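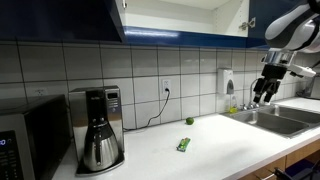

Kitchen Cell FAQ: setup, upkeep and small repairs

Last revised 27th November. If your question isn't covered, write it on the sheet by the door, in letters other people can read.

Who is this page for?

Anyone who has been given a login for the Pridel kitchen cell and is about to find out what it involves. We assume you've done the safety walk-through. If you haven't, close this page and go do it.

What do I do first when I come in?

Check that the stop button is where it should be and that it works. Press it, watch the status light change, release it, reset. Then look over the arm with the power off. You are looking for loose screws at the wrist, crumbs in the finger linkages and any cable that has wandered since the last shift. Then power up and run the Skurkia startup script, which takes longer than you'd like and shouldn't be interrupted to see if it's stuck. It's thinking.

How do I home the arm without hitting the cupboards?

Slowly. Homing runs at 30 percent speed and the limit is set in the config, where it should stay. If you need an upper cabinet door open for a task, open it after homing and tell the planner about it. The planner believes every door is closed until informed otherwise, a trait it shares with several of our users.

How much slack should the wrist cable have?

Enough that the wrist can turn to both ends of its range without the cable going tight, and not so much that the loop catches on a faucet. Turn the last joint by hand with the brakes released and a second person holding the forearm. If the cable pulls at either end, undo the strap nearest the wrist, feed in a little more and close it again. Straps go on snug. If you can't slide a fingernail under one, it's too tight and will chew through the jacket by spring.

Can I use tape?

No.

What about just until the straps arrive?

There are 2 bags of straps in the drawer marked STRAPS.

When does the camera need recalibrating?

After anyone has bumped it, cleaned it, tightened it or "barely touched it." Also after a gripper swap. Otherwise once a month is fine. Print a fresh calibration board if the old one has picked up a crease, and tape it to something stiff (this is the permitted use of tape). Save the result under today's folder. Please don't overwrite the old file. We lost most of September to that.

The fingers are closing unevenly. What's wrong?

Nine times in ten it's dirt in the linkage. Power down, wipe the joints with a dry lint-free cloth, then work the fingers open and closed by hand. If one side still lags, check the pivot screws. They want to be firm and no more - overtighten them and the fingers will stick halfway, usually with somebody's lunch in between. Past that point it's a job for Gajdoš, the shop that services our grippers. Put the serial number in the email and quote contract 3728, or they'll write back to ask for it.
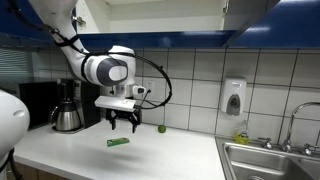
Pultum wrote in to say that the cloth should be slightly damp, and that a dry one only moves the grease to the next pivot. We tried it both ways on the spare gripper and have to concede the point for grease. For crumbs, stay dry. Either way, keep liquid off the electronics and let everything air out before you switch on.

Does the sink need to be off limits?

The basins are allowed. Running water is not, unless the wrist cover is on and you've booked a wet session. The cover is hard to fit and makes the arm look like leftovers. Fit it anyway.

The arm stopped and there's a red message. Now what?

Read the message. Write it down before you clear it, including the number at the end. A protective stop usually means it felt a force it didn't expect, most often the countertop. Back the arm off in freedrive, check the fingertips for damage and re-run the approach a bit higher. After 3 stops in one session, quit and leave a note. The fourth try has a poor record.

What should I leave for the next person?

Arm parked, fingers open, log filled in. "Fine" is not a log entry. Tell us what you ran, what you changed and where you saved it. If you moved a strap, say which one.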